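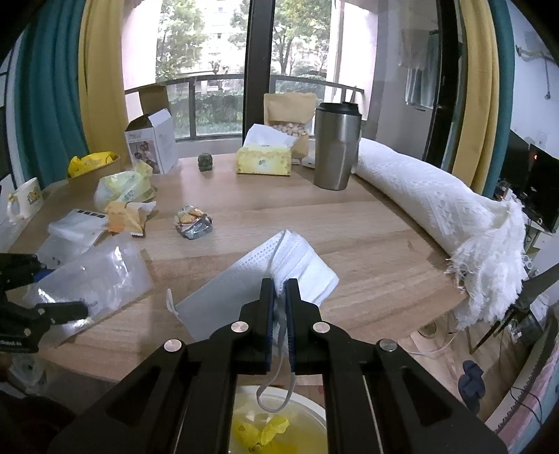
A disposable face mask on a wooden table by the window.

4 min read

Most drawing programs now save your work for you, and most of them do it badly. I spent August moving a set of house plans from Traltwood to Nullero, 14 sheets in all, and the part that cost me the most time was finding out which version of each sheet was the real one.

Traltwood keeps a copy every time you pause. By the end of the Paredes job I had 1,908 saved versions, each one named with a time of day and nothing else. Somewhere in that list was the layout the client had approved. I found it by opening files until the stairs looked right.

The usual defense is that storage is cheap. It is, but my afternoon isn't, and a long list of identical names takes longer to search than a short list I made myself. When I used to save by hand, I stopped and typed a name. "Before moving kitchen wall" is a poor title for anything, but two months later I know what I'll find inside.

Nullero is a little better. It thins out the old copies and lets you pin the ones you care about – though the pin is two menus deep and I forget it exists. Fleneck, which I only use for page layout, asks for a short note when you close a file. People complain about that box. I think it is the best feature in the program.

Dulce Villaseñor, who shares my plotter, disagrees with me. She lost a full day of drawing in a power cut once and would take any number of copies over that. I don't want automatic saving removed either. Keep it for crashes, hold the last hour or so, and then throw it away. The permanent record should be the versions a person chose to keep.

Until that happens I export a dated PDF of every sheet before I send it out and put it in a plain folder. It's an extra step, and the folder has never confused me.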